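Dustlow: Frequently Asked Questions

Who is in Dustlow?

Dustlow is a four-piece: two guitars, bass and drums. We started as a duo with a drum machine and played our first few shows that way. The bass player joined before the first EP, and the drummer came in halfway through recording the album.

What sort of music is it?

Slow, loud guitar music, mostly. Shops file us under doom or shoegaze depending on who is doing the filing. Either is fine.

Is the album out on vinyl?

Yes. Plurnance came out on Lau Records in November, on black vinyl, CD and download. The first pressing was 205 copies and there are 10 left, all with us. We bring them to gigs. A second pressing has been ordered -- the label will announce it when they have a date from the plant. 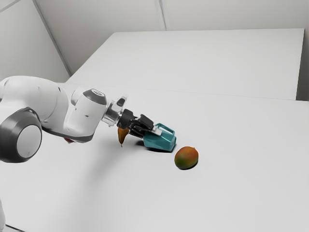 Where was it recorded?

At Ikeo, a studio above a tyre garage. Drums and bass were done live in one room over 2 weekends. We had to stop whenever the garage was using the air tools, so most of the takes you hear are from the evening or from Sunday. Vocals were added later at home.

What tuning do you use?

Drop C on most of the album. The last two songs are in drop A, with heavier strings. We take a spare guitar to shows so there isn't a long gap before them.

Can I get the lyrics?

They are printed on the inner sleeve of the LP and in the CD booklet. If you bought the download, email us and we'll send a PDF.

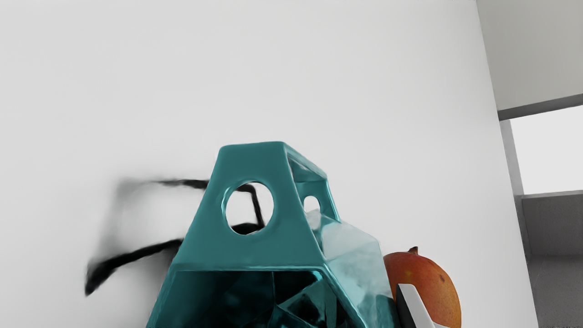
Do you play all-ages shows?

When the venue allows it. Please check the listing with them before you travel, as we don't set the door policy.

My order hasn't arrived. What should I do?

We post once a week from the UK. Allow a fortnight here and a month for anywhere else -- customs can add to that. After that, email us with your order number. Damaged records are replaced while we still have stock, otherwise refunded.

Can we book you, or send you a demo?

Bookings, yes: use the contact form and include the date, the venue and what the backline is. Demos should go to Lau, who listen to everything but can't always reply.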